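The Spec Sheet Never Made a Bed 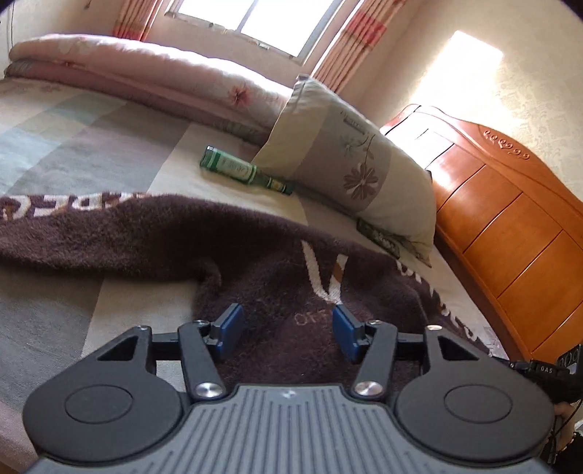 Every few months a new gripper lands on my desk with a sheet of numbers attached, and every few months somebody asks me which one is best. I have come to dislike the question. The sheets tell you opening width, closing force and weight. They tell you how many cycles the thing ran on a test bench before anyone got bored. What they leave out is any evidence that the gripper can pick up a blanket.

I spent most of April with two hand-held grippers, the Carnwood and the Skedarley. The Carnwood costs $500 more. For that you get smoother links and a tighter grip at the tips, and if your work is wooden blocks on a white table, fine, buy it. I ran both on blocks first, like everyone does. The Carnwood got 98 out of 100. I was supposed to be impressed.

Then I moved to bedding. Same gripper, same hands, and it dropped to 70. Fuzzy cloth bunches up in front of the pads. You think you have one layer and you have three. A bottle lying on a sheet rolls away from the first touch, because a mattress gives and a table doesn't. The cheaper Skedarley did no better, but it did no worse either, and that ought to bother the people selling the other one.

My complaint is with the way we compare. A vendor like Brunet will show you a video of 16 objects picked in a row, all of them stiff and all of them facing the camera. I'd like to see the same tool on a quilt, with sun coming in the window and half the view washed out. I'd like to see the failures left in – all of them.

I've been told soft goods are "on the roadmap." The folks behind the Rerirden controller told me that too, and their answer to slipping cloth was to squeeze harder. Try that on a folded sheet and tell me how many layers you're holding.

Maybe the expensive pads will win in the end. I've been wrong about hardware before – I once argued against wrist cameras for most of a year. But until somebody publishes a bedroom test next to the block test, I'm keeping the $500.

Contact | Copyright 2023, all rights reserved | Back to top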